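Assunto: Re: [oficina-madeira] Tábua de tiras coladas – lixar ou aplainar?

Boa noite a todos,

Respondo por partes, com a mensagem do Iolo no meio para não se perder o fio.

Em 17 de fevereiro de 2018, Iolo Wogan escreveu:

> Caros,
>
> Acabei de colar a minha primeira tábua de bordo, feita com as sobras da estante. Usei a cola Lobo, que era a que tinha em casa. Ficou com um degrau entre duas das tiras, pouca coisa, mas sente-se com o dedo. Tenho a plaina pequena e uma lixadeira orbital.
>
> Três perguntas:
>
> 1. Tiro o degrau com a plaina ou vou logo à lixa?
> 2. Vale a pena separar as tiras por tom antes de colar? As minhas saíram todas misturadas.
> 3. A tábua é para a mesa dos miúdos, para brincarem com blocos de encaixar e peças de plástico. Que acabamento levam as vossas?
>
> Já agora, alguém sabe se a Drostov ainda vende grampos avulso?
>
> Iolo

> 1. Tiro o degrau com a plaina ou vou logo à lixa?

Plaina, se o ferro estiver bem afiado, e sempre a favor do veio. O problema numa tábua colada é que as tiras nem sempre têm o veio para o mesmo lado, e a plaina que corre bem numa arranca lascas na seguinte. Passa primeiro um traço de lápis a toda a largura, dá duas passagens leves e vê onde o lápis desapareceu. Se começar a levantar fibra, pára e muda para o raspador. Com a orbital também se lá chega, mas demora e acabas por fazer uma cova na tira mais baixa.

Antes disso tira os restos de cola com um formão velho. Cola na lixa é disco estragado.

Eu faço 80, 120 e 180 e fico por aí. Entre a segunda e a terceira passo um pano húmido, deixo secar de um dia para o outro e só depois acabo. Nas arestas dou só uma passagem à mão com a 180, o suficiente para não ficarem vivas.

> 2. Vale a pena separar as tiras por tom antes de colar?

Depende do gosto. Na primeira que fiz separei tudo e ficou uma tábua muito certinha, de que nunca gostei grande coisa. Agora limito-me a deitar as tiras na bancada, a afastar-me um passo e a trocar uma ou outra. Convém mais olhar para os topos e para eventuais empenos do que para a cor.

As medidas da última, para quem perguntou no mês passado: aplainei as tiras com folga e cortei à medida só depois de colada. Usei 5 grampos, alternando por cima e por baixo, e deixei a secar até ao dia seguinte. O bordo veio da serração Javari, num lote com 115 cm de comprimento que já estava seco. Paguei 81 euros pelo lote todo e ainda sobrou para um banco.

> 3. Que acabamento levam as vossas?

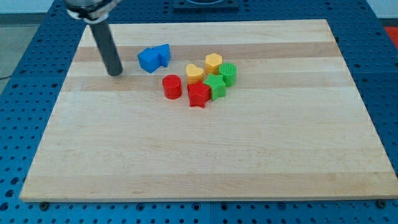

Para uma tábua de brincar, óleo fino e mais nada. Duas demãos, a segunda passado um dia, e limpar sempre o excesso ao fim de um quarto de hora. O verniz risca e depois é preciso lixar tudo outra vez, ao passo que o óleo se retoca num canto com um pano. No bordo claro o óleo puxa um pouco pelo amarelo e acentua a diferença entre as tiras, portanto experimenta primeiro num resto. Quanto aos tons misturados, vê como ficam as duas faixas mais escuras, para o lado de trás, no meio das creme – eu não as trocava. E os blocos de plástico coloridos destacam-se bem em cima da madeira clara, o que para crianças dá jeito, porque não perdem as peças de vista.

Sobre os grampos, a Drostov deixou de os vender avulso, pelo menos na loja onde costumo ir. Têm um conjunto de quatro. Se só precisares de um ou dois, empresto-te os meus até maio, que é quando começo as prateleiras da Grarkavcombe e vou precisar deles todos.

Falta-me ainda responder à mensagem sobre a serra de fita. Fica para o fim de semana, com o manual à frente.

Cumprimentos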